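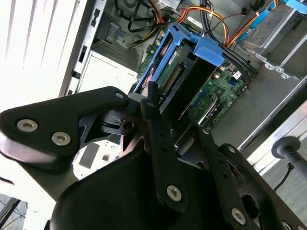
Week 9 notes: learning to take a computer apart from demonstrations

Hi all -- these are my notes from Wednesday's lecture, cleaned up a bit and with the bits I skipped put back in. If you were there you can jump to the part on splitting the data, where I rushed. If you weren't, start with the Yammine reading, then come back.

So, what are we after? We want one policy that looks at camera images and moves an arm well enough to work on the inside of a desktop computer. The parts are close together, cables get in the way and bend however they like, and a lot of what matters is a small plastic clip that you can barely see from one side. You can't write down a model of all that (I tried with the cables for most of May, and I'd like that month back!).

What we do is imitation learning. A person drives the arm, we record the images and the arm motion, and we train a network to predict the next short chunk of motion from the current images. Our set, which we call Forano, has 90 demonstrations. Joelle Akl drove nearly all of them, so when the policy has odd habits, they're Joelle's habits.

Why chunks and not single steps? Small errors pile up. If the network picks a fresh action at every tick, each pick drifts a little from what the person did, and soon the arm is somewhere the training data never went. Predicting a chunk gives it fewer chances to change its mind. The price is that it reacts late if something slips. We'll come back to this when we do the Clesomum paper.

Two views

We feed the network 2 camera views. The wrist view is great up close: you get the fingertips and the part they're heading for, at a useful size. It's also blind to nearly everything else.
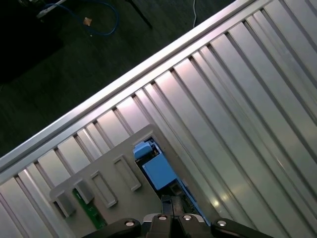 Figure 1. Wrist view over the fixture tray. Note how much of the tray the gripper itself covers.

Mulugeta Tamiru asked in class why we don't drop the other camera if the wrist one is so good. Good question, and we did try it. With the wrist view alone, 42 of our test runs ended in a bad approach -- the arm came down confidently in the wrong spot. With both views that problem mostly went away. The outside camera knows where the case is and where the tray is, and the wrist camera sorts out the last bit.
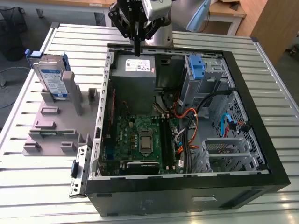 Figure 2. Outside view: open tower on the rails, tray to its left with a drive standing in it.

Splitting the data

Please don't shuffle all the images and split them at random. Neighboring images from one demonstration are nearly the same picture, so your test score will look lovely and mean nothing. Hold out whole demonstrations. Better still, hold out a case position, like Noura Majali did in her Pestholm project.

For next time

Plot error against chunk length for the small set and bring the plot, even if it's ugly. Pairs are fine. Stamatia Kalogeropoulos has the login details for the lab machine, so write to her and not to me (I'll only forward it).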